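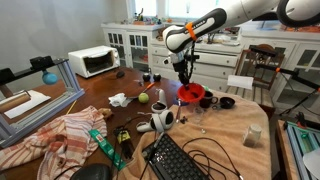

The dining table, with the funnel on its towel and the toaster oven at the back.

In July I promised myself to write less about walks and more about the house, so today the subject is our dining table. We bought it second-hand from a man in Bevetstead, 20 minutes by car, and for the first weeks I allowed only plates on it. Now you see how it is. I can find a keyboard, a mouse, a tennis ball and a toaster oven, and to eat we go to the kitchen and stand.

I took the peach towel from the bathroom to protect the wood, and it was a good idea, but a towel is also an invitation. First I put my black mug on it, then the glass cup, then the small jar with the white lid. The red funnel should live in the drawer. I have put it back there maybe 5 times this month.

My plan is simple. One evening I will begin with the cables, as they make me the most nervous, and after this the striped dish towel goes to the wash. For the tools I want a box from the Sayce shop in Fillwood, the one with a handle. The toaster oven is more difficult. It is heavy and our kitchen has only one free socket, which the kettle uses.

If you have a small kitchen too, please write to me where you keep yours.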